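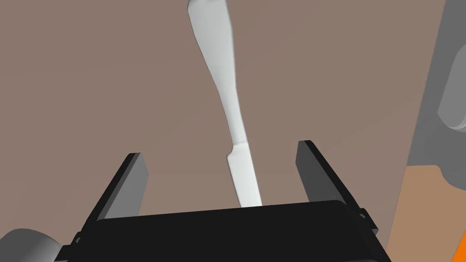 Porch floor thread, part 1

Okay, the back porch floor is finally going in and I am way too excited about it, so I'm posting as I go. Mute me if you don't care about decking, I won't be hurt!

2/ Background for new people: our house has a screened porch on the north side, 12 feet by 16, and the old boards had gone soft along the house wall. You could push a screwdriver right into two of them. Every August we'd say "next year" and then go eat dinner inside.

3/ I got three quotes. Two wanted to tear off the whole thing, roof included (!!). The third was from Nesma Filali at Hadon, who crawled under there with a flashlight for most of an hour and came out saying the posts and the beam were fine. She wanted new joists on the house side, new ledger flashing, new boards. Done.

4/ The flashing was the whole problem, by the way. Whoever built it ran the ledger straight against the siding with a bead of caulk on top. Water got behind it and sat there for years. If you have an older porch, go look at that joint. Bring a flashlight and old clothes.

5/ Boards: I went back and forth between cedar and the Modano composite for weeks. Had samples of both sitting out on the steps through spring. The composite got hot in full sun, but our porch gets maybe an hour of sun early in the morning, so that didn't matter much for us. Cedar smelled better. I still went with composite, in the gray.

6/ Someone asked about gaps. We have screen under the boards too, stapled to the top of the joists before the decking went down, so mosquitoes can't come up through the floor. Best idea in the whole job and it was my neighbor's – thank you Abhishek Nigam, I owe you so many dinners.
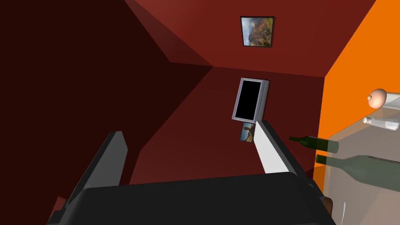 7/ It also has to go down pretty tight or it sags between the joists and collects every leaf and bit of fluff in the county. Ours took two people, one pulling and one stapling. We redid the first run after lunch and it looks great now.

8/ Fasteners! Hidden clips from Hirkeo, they slide into the groove on the side of the board. I was ready to hate them. They go in fast once you get a rhythm, and I did more than 20 rows myself while Nesma's crew worked on the stairs. My knees have opinions about this but I'd do it again tomorrow.

9/ Tip if you try clips: buy an extra box. They bounce, and they go straight down between the boards and live under your porch forever.

10/ Replying to a couple of you: yes, we kept the old screen door. It's heavy and it squeaks and I love it. I planed a little off the bottom because the new floor sits higher than the old one, and now it swings clear.

11/ And no, we're not glassing it in. I know it would get us more months out there. But I want to hear the rain and the tree frogs, and I've got blankets.

12/ Still to do: trim around the posts, a second coat on the ceiling (pale blue, very pretty in the evening), and the outlet by the door. The electrician is coming at 10 and I have to go move my car. More later!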